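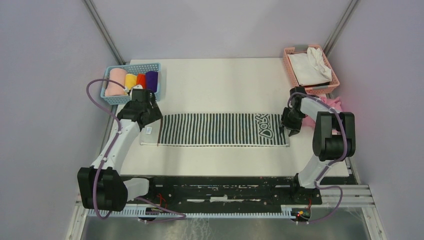 Can a robot do your towels yet?

Every August, when the holiday washing comes home in one damp lump, somebody writes to this page to ask whether they can buy a machine that folds. Mahnaz Ghorbani of Plalluton got in first this year. She has four children, a tumble dryer and no patience left, and wants to know if she should hang on for a robot or teach the eldest.

Teach the eldest, Mahnaz. He is cheaper to run and can already find the airing cupboard.

Towels are where the two-armed machines look their best. A towel is a rectangle, it has corners, and if you lay it out flat first then half the job is done. The trouble is that "if". Mine come out of the drum as a rope with a sock in it. Finding a corner in that is the hard bit, for a machine and for my husband.

Rolling is a fairer test than folding, to my mind. A rolled cloth stands up in a basket, you can see every colour at a glance, and pulling one out doesn't bring down the rest. If you want to get ahead of the robots, do it like this:

Lay the towel flat with the long side towards you and smooth it from the middle outwards.

Bring the long sides in to meet, then fold along the join.

Roll from the plain end, firmly, so any pattern or lettering finishes on the outside.

Stand the rolls upright in a basket with holes in the sides. They need the air. Pack them snugly or they slump.

Keep a second basket for things you've folded badly and mean to do again. You won't, but it keeps them off the bed.

Bram Maes asks about fitted sheets. No, Bram. People can't do those either.

As for ironing, stairs and working out whose pants are whose, I would not clear a space in the utility room just yet. Oana Husar tells me she'd pay 700 pounds tomorrow for anything that pairs socks. So would I, and I'd let it have the good chair.

Next Tuesday: limescale, and what Omid Zamani did to his kettle with a whole jar of pickling vinegar.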